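## 4.2 Loyalty points and the visitor who stays home

**Figure 3.** A wooden picture frame with a clear panel. 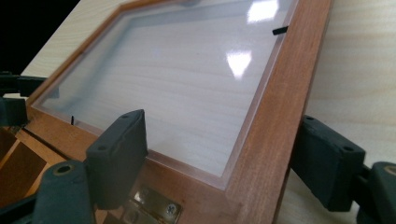 *Source: authors' photograph, Ketbridge.*

Casino operators like to say that a loyalty point earned at home is a hotel night waiting to happen. The claim appears in most of the annual reports we read for this section, usually near a photograph of a fountain. We wanted to see whether it held in Ketbridge, a mid-sized resort town with four licensed casinos and more parking than it has ever needed.

Our data come from Dostura, a rewards program shared by two of the four properties. Players earn points on the floor or through the mobile site and can spend them on rooms, meals or further play. The program gave us anonymized records for 1,156 members who opened an online account before July and had never visited in person. It did not give us the records of members who had closed their accounts, and it was polite but firm on the matter.

Of these members, 301 redeemed points for something during the study period. Most chose further play. Only 27 booked a room, and two of those canceled. The remaining 25 make up our entire population of converted visitors, a group that would fit on one shuttle bus – the resort runs six.

We do not want to lean too hard on so small a group. Still, a few patterns are worth setting down. Members with a Hatby address, less than an hour away by highway, were the likeliest to book, and they tended to stay one night. Members farther out mostly ignored the room offers, including the ones marked "final" that arrived every month. Raising the number of bonus points attached to a booking had no effect we could separate from the effect of a long weekend.

Meals did better. A dinner credit at Lưu, the noodle restaurant on the east side of the larger property, drew more redemptions than the spa, the comedy club and the golf simulator put together. Several members appear to have driven in, eaten and driven home without placing a bet. The program classes these trips as "engagement." The floor managers we spoke with used other terms.

One limit of the data should be noted before we turn to tax receipts. Dostura logs a visit only when a card is swiped, so a member who came and paid cash would look to us exactly like a member who stayed on the couch. Section 4.3 tries to bound this gap using garage tickets, with mixed success.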